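Pastwood Craft Room Users' Group
Minutes of the meeting held on Monday at 7 pm

Present: 7 members. Apologies were received from 2.

1. Minutes of the last meeting
Agreed, with one correction. The cupboard key is kept at the Clement Road entrance, not in the kitchen.

2. Rods and hanging lines
The group went through what is needed for the hanging display in October. The Costigan order has come and the rods were checked against the delivery note: 26 received, all the same length. Several members preferred the pink-red to the plain ones used last year. It was agreed to keep to one colour for the whole display and to use red string with it.

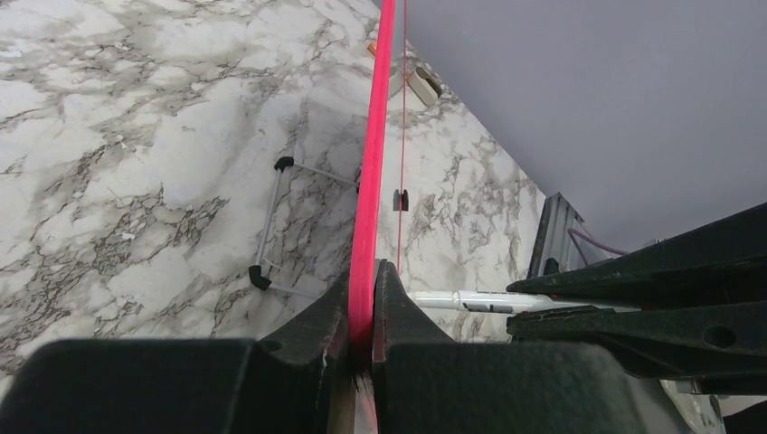 Pink-red rod and red string, with the small stand on the marble-patterned surface.

There was a discussion about the string. Some felt it should be thicker, as fine string tangles in the box. Agreed to stay with the fine string and wind each length on card before it is put away. Clips to go in the lidded tin.

The small stands are to be looked over before the display and any missing rubber feet replaced. Spares can be had from Clultora.

3. Storage
Rods to be stored flat on the top shelf. They are not to be left standing in the corner behind the door.

4. Money
The balance stands at £81 after the Costigan bill. No further spending until after the display, apart from the rubber feet.

5. Any other business
The tap in the craft room is still dripping. To be reported again.

Meeting closed at 8.15 pm. Next meeting same time, in the craft room.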